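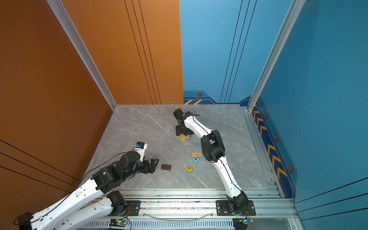 Re-sealing a marble hallway floor, which product?

garba_adebisi
Joined: July 2018
Good evening to all. We have bought a flat with a hallway in grey marble. It has white veins and it is polished, but near the door it became dull and there are 3 rings from flower pots. The previous owner told me he washed it with vinegar every week. My question is, must I polish first and seal after, or is a sealer enough? In the shop they offered me Grasel, 50 for the small bottle, and they said it will bring the shine back.
Garba Adebisi

hornia_tiles
Polish first. Vinegar etches marble, so the dull part is damage to the surface and a sealer will do nothing for it. Put a few drops of water on the floor and wait ten minutes. If the stone goes dark it needs sealer, if not, leave it alone.

Mrs Pell
I have to disagree a bit. I used Grasel on my bathroom floor in January and it did look better afterwards. Perhaps not like new, but good enough for a hallway where people walk in shoes.

hornia_tiles
What you see there is probably a film on top. It scratches, and then you have to strip it. I was called to a house in Toledo with exactly this problem, and stripping took longer than the polishing.

Mrs Pell
Mine has not scratched yet. But I wear slippers!

garba_adebisi
Thank you both. I did the test with water. By the door it went dark, in the middle it did not. Can I polish by hand? I have diamond pads of 50, 100 and 300 grit, from my cousin.

clillotari
Please do not start with the 50, you will make grooves that you can feel with the foot. For light etching you need only a marble polishing powder, a white pad and a little water. Try first behind the door.

hornia_tiles
Agree about the powder. I would still hire a machine for the whole hallway, by hand you get patches.

clillotari
For one area by the door, by hand is fine. I did mine so and I don't see patches.

garba_adebisi
I will try the powder behind the door on my next free day, and I give the pads back to my cousin. Does somebody know if the pot rings come out with the same powder?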